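Wedia Boards > Hobby and Small Lab > Arms and Manipulation

Thread: How many demos before you admit the dataset is the problem?

gantry_crane_ok
Posts: 814

I keep reading that the answer to everything in imitation learning is more demonstrations. Policy misses the grasp? More demos. Policy freezes over the object? More demos. I have been at this since July and I'm starting to think it's advice that can't be wrong, which makes me suspicious of it.

My numbers, so we're not arguing about air. I have 562 teleoperated episodes of one task family: play food on a plate, kitchen scale next to it, pick the food up, put it on the scale platform. Two arms, wrist camera on each, plus a fixed overhead. Training is the stock recipe from the Amanard repo with nothing clever added. On the plate positions I recorded most, it does fine. Move the plate a hand's width toward the back and it goes for where the plate used to be.

Everybody I have asked says to double the set. Before I spend another month of evenings driving a leader arm, I'd like somebody to give me a reason that isn't "it worked in the paper."

tallow
Moderator

What does your variation look like? 562 episodes of the same start state is one episode with noise on it.

gantry_crane_ok

Not the same start state. Plate moves, food rotates, scale is sometimes left of the plate and sometimes right. But I'll admit I place things by hand between episodes and I am a creature of habit. I haven't measured the spread.

vieira_owner
Posts: 62

Then measure it before you complain about the advice! I went through this exact thing with my Vieira arms. Plotted the object centers from the overhead for every episode and they made a blob the size of a coaster. I would have sworn to you I was using the whole table. After that I printed a grid, drew positions out of a hat, and the next batch helped far more than the one before it (and it was a smaller batch). I still think more demos is the right answer, you just have to collect ones you don't already have.

gantry_crane_ok

OK, that is at least testable. I will do the plot.

But my point about the advice stands. "More demos" and "different demos" are two separate claims and people slide between them. If I'd gone off and recorded another 562 of the blob, you would all have told me afterward that I did it wrong.

pell_mell

My question is about the surface. I looked at your setup post and the first thing I thought was that you're training a mirror detector. Glossy white table, ceiling light in it, window in it. The wrist camera is going to see those highlights in every episode, and they're about the strongest edges available. Why wouldn't the network use them to work out where the hand is?

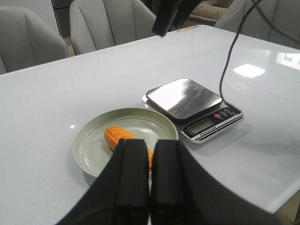 And if it's using them for localization, then of course it goes to the old plate position. It has learned "hand over this part of the glare, close fingers." The plate hardly comes into it. You could collect until you retire and it would get better and better at reading your ceiling.

tallow
Moderator

Plausible, but it's a story. I have seen this explanation offered for glossy tables, patterned tables, tables with a tape mark on them and one perfectly plain gray bench. Has anyone in this thread covered the table with something matte and rerun the same checkpoint?

pell_mell

Rerunning the same checkpoint on a matte cloth only tells you it's out of distribution. It'll fail either way. You'd have to retrain.

tallow
Moderator

Close the blinds, then. Leave the ceiling light on. Same table, same checkpoint, one cue removed. If the grasp rate doesn't move, the window isn't what it's reading.

pell_mell

Fair. That also changes the overall exposure, but fair.

ruoxi_c
Posts: 2

Long-time reader, hardly ever post. I label and QC teleop data for a living, so my bias is the other way from most people here. I don't trust demo counts at all until somebody has watched the episodes.

Things I would check before recording anything new:

How the human grasps. With small rounded stuff on a plate with a rim, operators tend to nudge the object against the rim and then pinch. If half your episodes do that and half come straight down, the policy gets two answers for the same picture. It can look like bad localization when the real trouble is that it's averaging.

What the wrist camera sees in the last second. With wide fingers the object can be mostly hidden before contact. The operator is looking at the table with their own eyes and has no trouble. The policy doesn't have your eyes. If you teleoperate by direct view, you are feeding it decisions made with information it never gets.

Pauses. People stop to scratch their nose. Every one of those teaches "hover and do nothing" at a spot where hovering is already tempting.

Ruoxi Cheng, since someone will ask whether I'm the one from the Skukgate annotation write-up. Yes, and no, I can't share the guidelines.

gantry_crane_ok

This is the first reply anywhere that made me want to go look at my own files. I do operate by direct view. I'm standing right there, it never occurred to me not to.

Just pulled up a handful on the toy corn. You're right about the end of the approach: the fingers cover the lower end of it well before they close. From the wrist view alone, I couldn't say with much confidence where I was going to pinch.

vieira_owner

That's what the overhead camera is for though?

ruoxi_c

If it has the resolution. After downsizing, the overhead view of a piece of toy food might be a few pixels across. Check what goes into the network, after the resize. I've seen people debug from the full-size recording for weeks.

pell_mell

I'd still bet on the glare.

hob_and_nail
Posts: 301

Contrarian view. You are all treating this as a data hygiene problem, and I think the approach is just poor value for this task. It's a plate and a scale on a flat table. Calibrate the overhead, segment the food, compute a grasp, done in a weekend. No demos at all. The OP has spent since July teaching a network something a 20-line script can do, and the thread's advice is to spend longer, but more carefully.

vieira_owner

And when the food is a different shape? Or there's a cup in the way?

hob_and_nail

Then I change the script. When his food is a different shape he records another batch. I'm not seeing the savings.

gantry_crane_ok

I don't disagree with that as much as I'd like to. The reason I'm doing it this way is that I want to know whether it works outside of the demo videos. A script wouldn't tell me. So far my answer is "for the plate positions I happened to like," and I would be happier if more people posted that kind of result.

tallow
Moderator

Moving this along before it becomes the classical-versus-learned thread, we have one of those pinned.

gantry_crane_ok, if you're willing, do these in order and report back: the position plot, the blinds test, then a small batch teleoperated from the camera feed only, with your back to the table. Don't retrain between the first two.

gantry_crane_ok

Plot is done. It's a blob. A bit bigger than a coaster, nearer a saucer, with a tail off to the left from an evening when I must have been standing on the other side. The far third of the table has almost nothing in it. So vieira_owner gets that one.

Blinds test: no difference I'd put my name to. Slightly worse with them closed, but I only ran it until I got bored, and two of the misses were on the corn, which it misses anyway. I don't think it's reading the window. The ceiling light I can't rule out, as I'd be working in the dark.

pell_mell

"Slightly worse" is not "no difference."

gantry_crane_ok

It's also not a result. I'll run it properly with a fixed list of positions if you'll agree beforehand what number would change your mind.

pell_mell

I'll think about a number.

gantry_crane_ok

Camera-feed teleop is miserable, by the way. I dropped more in one sitting than in the previous month. I kept swinging the wrist out to get a look at the thing before going in, which I never do by direct view. No idea yet if that's good data or just bad driving. Ruoxi, do you keep the ones with the extra look in them?

ruoxi_c

Keep them. Cut the drops into a separate folder and don't delete those either. I'd want to see a policy trained on only the camera-feed batch, even a small one, before you mix it with the old set.

hob_and_nail

Script still takes a weekend.

gantry_crane_ok

Noted. Recording again tonight, positions out of a hat this time. Will post the new plot when there's enough of it to look at.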